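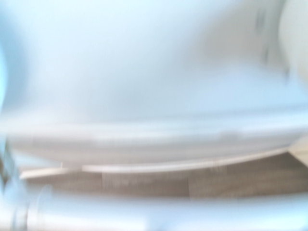 White against the brown wood-grain floor.

We bought the Holtow floor-standing tub last August to replace a built-in that had been in the house longer than we had. The old one had chipped along one side and the caulk never stayed clean. I've been using the Holtow for nine months now, which seems long enough to write something useful about it.

The tub comes from Lirora, who sell it in two lengths. We took the shorter one. Delivery was to the front door only, and the box is bigger than the tub by a good bit, so measure your hallway for the box or plan on unpacking outside. We unpacked it on the porch. Two adults can carry it without much trouble.

Installation is where I'd take off a point. The instruction sheet has 20 steps and the drawings are small. Steps 11 and 12 are in the wrong order: if you tighten the drain connection when the sheet tells you to, you can't reach the feet to level them afterward. Level it first. The feet adjust with a regular wrench and hold their position once the lock nuts are on. Ours has stayed level.

The drain fitting in the box is made by Noster and is better than I expected at this price. The overflow cover is cheap plastic with a thin finish. Mine started to show wear after a couple of months, and I bought a metal one for 20 dollars at the hardware store. It fit with no changes.

In daily use the tub is comfortable. The back slopes enough to lean on and the bottom is flat enough to stand in safely, though I'd still use a mat with kids. It holds 47 gallons to the overflow. Our water heater can manage that with a little left over, but if you have a smaller heater you'll be taking shallower baths. Heat retention is average. I get almost 20 minutes before I want to add more hot water.

Cleaning is easy on the inside. A soft cloth and dish soap take care of it, and I haven't found any scratches or stains. Outside is a different matter. Dust and hair collect along the floor, and a mop won't get into every spot there. I go over it with a damp rag every week or so. If you're putting the tub in a corner, leave enough space to get your arm behind it. We left a hand's width and I wish we had left more.

The color is a plain white. In the catalog it looked warmer to me, closer to cream. In a room with a north window it can look slightly blue in the morning. That doesn't bother me, but if you're matching it to an off-white sink, ask for a sample chip first. Lirora mailed ours without charge.

I also looked at the Śliwiński tub, which has a thicker wall and probably keeps water hot longer. It was a lot heavier and I wasn't sure about our floor joists, so I passed on it. Anyone on a concrete slab should give it a look before deciding.

Customer service answered my one email, about a missing washer, in two days and sent the part.

Comfort: 4 out of 5
Installation: 3 out of 5
Cleaning: 4 out of 5
Value: 4 out of 5

I would buy it again, with the metal overflow cover ordered at the same time.

Related reviews
Noster pop-up drain, brushed finish
Bath mats for flat-bottomed tubs
Lirora wall-mounted sink
Handheld shower sets under 100 dollars
Which caulk holds up best in a bathroom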